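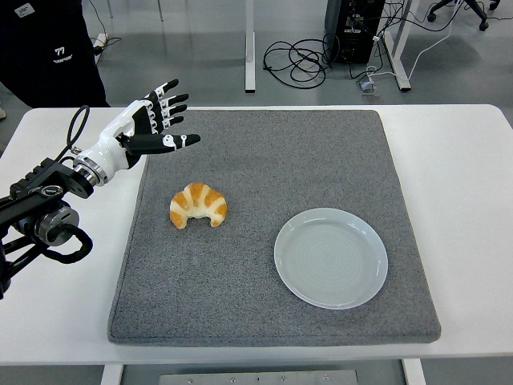

Fig. 2. Mat, plate and one croissant, ready for plating.

Section 2: Setting up the table

Right, this is the bit I enjoy most. You've read Section 1 (or skipped it, I know some of you do) and you've got your mat unrolled and your pastries bought. Now we lay the place properly, so that serving one croissant on one plate is a pleasant little job and you don't end up with flakes down your sleeve.

You will need:
a table with a flat, steady top
the grey felt mat from the Metidach table set
one round plate with a raised rim
one croissant, cooled
a dry cloth

1. Wipe the table down and dry it completely. Felt soaks up whatever is underneath it, and I once had a ring of orange juice come up through a mat overnight.

2. Lay the mat with the thick padded edge all the way round and push it flat from the middle outwards. Leave a bit of bare table showing on every side. It doesn't need to be even! Mine always ends up with a wider strip on the right and I've stopped fussing about it.

3. Put the plate on the mat, towards the front. I like a plain light grey one because the golden crust shows up so nicely against it, but use what you've got. A rim helps with crumbs.

4. Set the croissant straight on the mat, up and to the left of the plate, with the horns pointing towards you. Leave a good hand's width between the two if you can.

5. Check that the plate is empty and clean, then check it again in daylight. Grey hides butter smears very well.

Note: Willy Van Leeuwen wrote in to ask whether the croissant can start on the plate and move to the mat instead. Yes, of course, just run the steps the other way about.

Moving the croissant

6. Come in from the side with your fingers open and well spread. Go for the fat middle part. The horns snap off, and then you have three small pieces of breakfast.

7. Close your fingers gently until you feel the crust give a tiny bit, and stop there. If you hear it crackle you've gone too far (still tastes the same, mind).

8. Lift straight up, high enough to clear the rim, and go across. Don't drag it over the felt. The surface is textured and it will happily keep half the crust for itself.

9. Lower it on to the flat centre of the plate and let go. Turn the plate, not the croissant, if you want it facing another way.

CAUTION: Don't put anything straight from the oven on the mat. Felt scorches, and the mark will not wash out. Use a trivet or wait.

CAUTION: Keep flexes and leads tucked away from the mat before you start lifting things. A caught cable can take a plate with it.

Cleaning up

Shake the mat outdoors, then brush it with a soft dry brush in one direction. For butter, dab with a cloth and a drop of washing-up liquid, and leave it flat to dry. Please don't tumble it. Karim Sayegh tried and now has a very nice coaster.

The plate can go in the dishwasher.

If you've lost your mat or need a second one, the spare part number is 223 and you can order it from Jimeo. Pains au chocolat are covered in Section 3, along with anything else that rolls.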